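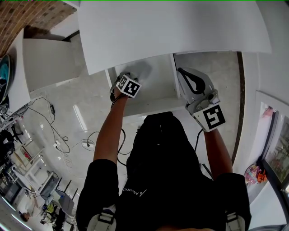
When budgeting for a pair of hand-held grippers, how much should be set aside for parts other than the grippers themselves?

Set aside 40 percent of the gripper price for the first year. Finger pads, cables and power supplies make up most of it. Order the pads with the grippers, as a separate shipment costs more than the pads do.

Does that 40 percent include spare cables? We have a quote from Otex for two pairs and the cable line is blank. Our purchasing cutoff is in December and I can't add lines after that.

3 answers

Kilian Steiner
Accepted answer
A blank line on a quote normally means one cable per gripper and no spares. Ask for it in writing. For two pairs I would order four spares, same length as the originals, and put them on the same purchase order. Cables fail at the connector long before the gripper body shows wear. If the operators reach into cabinets or shelving, order the angled connector if it is offered.
Also check the following before you sign:
- whether calibration is included or billed per visit
- lead time on finger pads (ours was 50 days)
- storage. We budgeted for 300 hours of recording and filled the drives well before that.
Our total for extras on two pairs came to a little over 1,000 dollars, storage not included.

lowbay_tech
Depends on the vendor. Surnov bundles cables, Brirner doesn't. Don't know Otex.

Lâm
I disagree with the flat percentage. It works for one pair. With two or more pairs the power supplies can be shared and the share drops, but labor goes up and that usually sits in a different budget. Split the sheet into one-time items (mounts, chargers, cases) and recurring items (pads, cables, marker replacement, operator hours). Finance will ask for the split anyway.

Comment on accepted answer: Vendor confirmed one cable per gripper, no spares. Added four. Angled connector is a separate part number.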